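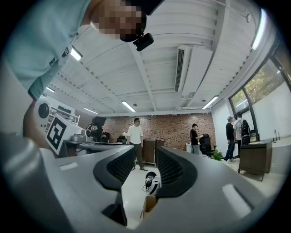
床に置かれた茶色い小さな段ボール箱

「大きい箱のほうが、たくさん入っていてお得」。ほんとうかな？

お店で同じクッキーが二つの箱で売られているとします。大きい箱は420円、小さい箱は300円。大きい箱には「お得サイズ！」と書いてあります。でも、「お得」と書いたのは、売りたい人です。まずは疑ってみましょう。

見るのは箱の大きさではなく、「内容量」という小さな文字です。大きい箱が140グラム、小さい箱が100グラムなら、どちらも1グラムあたり3円。ちっともお得ではありませんね。

箱の中には、すき間もあります。われやすいお菓子を守るためのすき間なら、必要なものです。では、そのすき間は全部必要なのでしょうか。外から見ただけでは、わかりません。

「人気ナンバーワン」という言葉にも気をつけて。どこで、いつ、だれに聞いた一番なのでしょう。4,000人に聞いたのと、61人に聞いたのとでは、ずいぶんちがいます。4,000人でも、そのお菓子が好きな人ばかりに聞いたのなら、あまりあてになりません。

やってみよう
家にあるお菓子の箱を二つ選んで、ねだんを内容量でわってみてください。電卓を使ってもかまいません。箱を見て予想した答えと、同じになりましたか。

このページに書いてあることも、うのみにしないで、自分で計算してたしかめてくださいね。

文：ナレディ・ムチャリ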